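Review: Holub bamboo counter set (slatted box, packet box, two boards)
Posted December 2018

Our kitchen counter has been a dumping ground for as long as we've lived here. Soy sauce packets, tea bags, little envelopes of drink mix, things that come free with takeout and never leave. My neighbor Alžběta Vrabec got the Holub set last winter and would not stop talking about it, so when it dropped in price I caved and ordered one. I've had it for 9 weeks now, which feels long enough to say something useful (and to have spilled on it plenty).

The big piece is the slatted box. It's large, it's open on top, it has tall sides and a dark metal latch on the front, and I love it more than a grown adult should love a box. Mostly it holds the stuff that never fit in a drawer, like the long tongs and whatever small bowl is floating around. The slatted floor is great for crumbs because they just fall through and you lift the whole thing and wipe. It does mean skinny things fall through too. I've lost a toothpick or two under there and one birthday candle.

The smaller box has a cut-out handle in the side, and that one is packet headquarters.

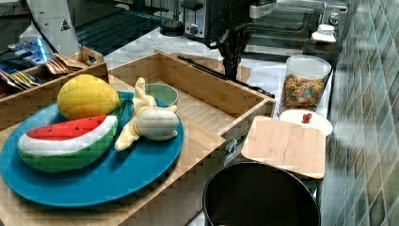
I thought I'd want dividers in it, and I even looked at the ones Holub sells separately, but you can flip through the packets with one finger and find what you're after. Tall ones in back, little sachets up front, done! My only gripe is that the handle hole could be bigger. My husband Kwadwo has large hands and he grabs the box by the rim every time, and I wince every time.

The kids have claimed the big box as their grocery store, by the way. The soft stitched fruit goes in, gets "bought," comes out on a plate and is served to me while I'm trying to cook. The banana with the peel flaps is the favorite and I have been charged 430 dollars for it. If you have small people in the house, check the inside corners with your hand when the set arrives. Mine were smooth, but Alžběta had one rough spot on hers and took it down with a nail file.

Now the boards. I went back and forth on these because I already had a decent cutting board, and bamboo is hard on knives if you're heavy-handed, which I am. But they're light, they rinse off fast, and the beveled edge makes them easy to pick up off the counter. I keep mine right by the faucet so I can give them a quick scrub and stand them back up. Do dry them, please. I left one sitting in a puddle the first week and it got a faint bow that took days of leaning the other way to settle down. Oil helps. I used the Alora board oil I had under the sink and it soaked in overnight with no sticky feel.

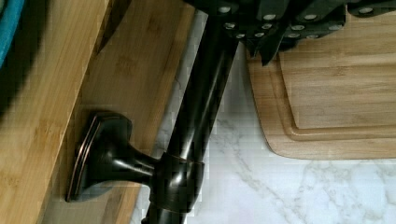
Bamboo boards beside the faucet, with the knives within reach.

Next to the marble the pale bamboo looks so nice, and with the dark bronze faucet it all sort of goes together, like I planned it. I did not plan it! The faucet came with the house, and the finish has worn down to a coppery color around the edge of the lever. I used to want to replace it and now I kind of don't.

Things I'd change: a bigger handle hole, a latch that doesn't need a firm thumb, and rubber feet on both boxes, because they slide on stone. I stuck felt dots on mine. Shipping was slow too, and the carton showed up with a crushed corner, though the pieces inside were fine. Customer service answered in 3 days when I asked about a spare latch screw and mailed me one free.

Four stars from me. I'd buy the slatted box again tomorrow, and if they ever sell it without the boards I'm getting a second one for the bathroom.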